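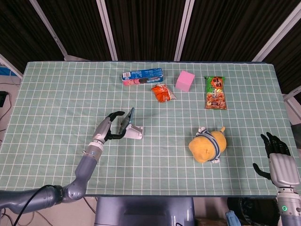
Demonstration collection (robotics)

Demonstration collection is the gathering of recorded examples from which a robot's control program learns to carry out a task. Each example, called a demonstration or an episode, pairs what the robot's cameras and joint sensors reported with the movements it made at the same moments. A learning system is then trained to produce similar movements when it is given similar sensor readings. The practice is used mostly for handling work, such as picking up, placing, folding and sorting, where writing out the motions by hand is slow and the results break easily when an object is moved.

Terms

The word "demonstration" is used for a recording made on purpose by a person who knows the task. "Rollout" is used for a recording made while a trained program is in control. An "episode" may be either one. A set of episodes stored together with its task descriptions is a dataset. Usage varies between groups, and older reports often call a single episode a "trial."

Methods

In teleoperation, a person moves the robot from a distance with hand controllers, gloves or a pair of smaller arms, and the robot repeats the motion. In kinesthetic teaching, the person takes hold of the robot and guides it directly. Kinesthetic teaching needs less equipment, but the person's own arms often come into the camera view, and it is hard to do with two arms and many-fingered hands. A third method records people doing the task with their own hands and converts the motion afterward to suit the robot.

Tabletop work

Much collection is done at a table. The robot's body stands at the near edge, its arms reach in from the left and right, and a camera at the head looks down over the work area. A table mat printed with a grid gives the people setting up an episode a simple way to describe positions. Dark curtains behind the table are a common way of keeping the background plain.

Household goods are preferred over machined test blocks for most tasks. A typical layout mixes items that behave differently when gripped: a cardboard snack box, a small crinkled packet, a foam cube, a flat bag of rice crackers, a plush toy in a striped scarf, and a smartphone in a folding stand. Rigid boxes keep their shape. Bags and packets bend, and their glossy wrappers reflect light in ways that can confuse a camera. Soft toys give under the fingers, so the hand may close much farther than expected. A phone is thin and smooth and has to be held by its edges, and black fingers curled over the top of one will hide part of it from the head camera.

In two-handed tasks, one hand often works while the other waits. Groups differ on whether the waiting hand should be parked in a fixed pose or left where the last motion ended.

Session procedure

A session usually covers one task or a small family of tasks. Under the Giltholm protocol, which is widely copied by smaller labs, the layout is changed after every 4 episodes, and a block ends at 55 episodes or when the operator asks to stop. Two people work together. One operates the robot and the other resets the table, reads out the next instruction and marks each episode as kept or rejected. The pair trade places between blocks.

Instructions are written in short plain sentences, such as "pick up the phone and put it beside the box." The Letthorpe guidelines ask for 3 different wordings of each instruction, so that the trained program does not depend on one set phrase.

Review

Recordings are checked before they are used. Common grounds for rejection are dropped camera frames, a joint sensor that drifts, a person's hand entering the view, and an instruction that does not match what was done. Episodes with a slip followed by a recovery are treated in different ways. The Shawky dataset keeps them under a separate label, while the Musance collection removes them. Supporters of keeping them say that a program trained only on clean motion has no example to follow once something goes wrong.

Each kept episode is trimmed so that long pauses at the start and end are removed. In the Shawky format, 2 seconds of stillness are left at the end to mark that the task is over.

Limitations

Collection is slow and depends on trained people. Operators develop habits, such as always approaching a box from the same side, and the program learns the habits along with the task. Results also depend on the camera position, the lighting and the hand design, and data recorded with one hand may be of little use for another. Teleoperation often gives the operator no sense of touch, which tends to make grips on soft objects tighter than needed.

See also

Imitation learning
Teleoperation
Robot hand
Grasp planning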